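Section 4: Setting Out the Shape Blocks and the Bottle

This section covers the tabletop layout for the Plallham Sorting and Fitting Set. Complete Section 3 (Checking the Contents) first. Allow 21 minutes for a first set-up.

4.1 Preparing the surface

1. Choose a flat, hard tabletop at least 100 cm wide. Stone and sealed composite tops are suitable. Do not use a cloth or place mat under the tray.

2. Wipe the surface with a damp cloth and dry it fully. Grit under the tray will scratch polished tops.

3. Close any curtain or blind behind the table. Direct sun makes the recesses in the gray blocks hard to judge.

Note: Glossy tops reflect ceiling lights. If the reflections are distracting, move the table or switch off the light directly overhead. Do not cover the surface.

4.2 Placing the tray and blocks

1. Set the tray on the table with a long side facing the user. Leave 40 cm of clear surface in front of it.

2. Place the blocks in the tray with their openings facing up. The block with the square recess goes on the left. The block with the round hole goes on the right.

3. Leave a gap between the blocks. They do not need to be lined up with the tray walls.

4. Check that each block rests on the tray floor. A block leaning on the wall will tip when a part is pressed into it.

CAUTION: Do not lift the tray by one end with the blocks inside. Support it from beneath with both hands.

4.3 Placing the orange piece

1. Stand the orange piece upright on the tabletop, outside the tray.

2. Keep it clear of the table edge.

3. Release it and confirm that it stands without rocking.
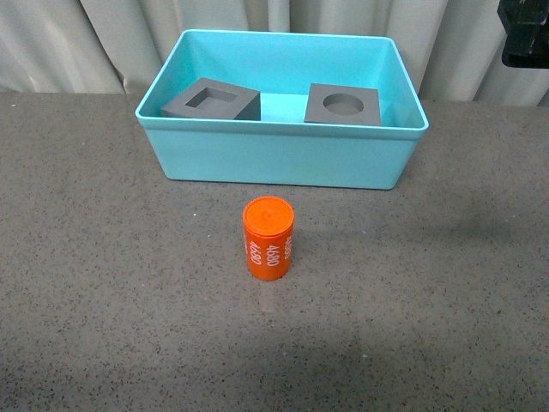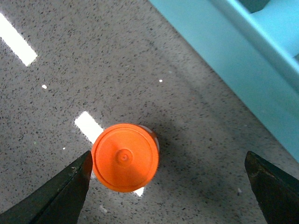 4.4 Placing the bottle

1. Close the cap before the bottle goes on the table. Tighten by hand only.

2. Stand the bottle on its base with the nozzle pointing straight up.

3. Fill to no more than 200 ml. Use plain water. Oils and colored liquids can stain the blocks.

4. If the cap leaks, remove it, rinse the thread, and refit it. Replace the cap if the leak continues.

CAUTION: Small parts. Keep the cap and all loose pieces away from children under three.

4.5 Changing the layout

The left and right blocks may be swapped once the user can complete the standard layout without help. Change one position at a time. Record each change on the log sheet in Appendix B, using the layout codes printed there.

For left-handed users, mirror the positions given in 4.2.

4.6 Clearing away

1. Empty the bottle and leave the cap off overnight.

2. Wash the tray and blocks in lukewarm water with mild soap. Do not put them in a dishwasher.

3. Dry the recess and the hole with a cotton swab.

4. Store the blocks flat in the tray, one layer deep.

Replacement blocks and caps are supplied by the Corrigan parts desk. Quote the set number from the inside of the carton lid.

Section text: Vasanthi Chowdary. Layout check: Gitau Mollel. Revised January.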